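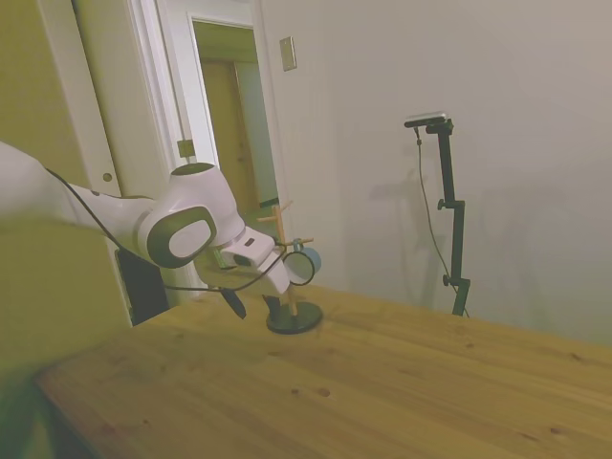 **Mumbridge robotics club to show its mug-hanging arm, with caveats**

MUMBRIDGE, 12/8/24 – The Mumbridge student robotics club will hold an open demonstration of Prutari, its attempt to teach a robot arm to hang a mug on a wooden tree. Members want it known that the arm is not ready to work in anyone's kitchen.

The club has logged 1,599 practice runs since June. Its best streak so far is five clean hangs in a row, always with the same mug.

"A streak of five tells you very little," said club adviser Kimutai Were. "Move the tree a hand's width and we may be back to zero. I would like visitors to move the tree."

They will get the chance. Guests may set the starting position, and every miss will go up on the board next to the hits – a rule the students voted in after watching too many edited robot videos.

Two teams, Marchetti and Illis, will run rival versions of the software. Seating is limited to 80. Admission is free.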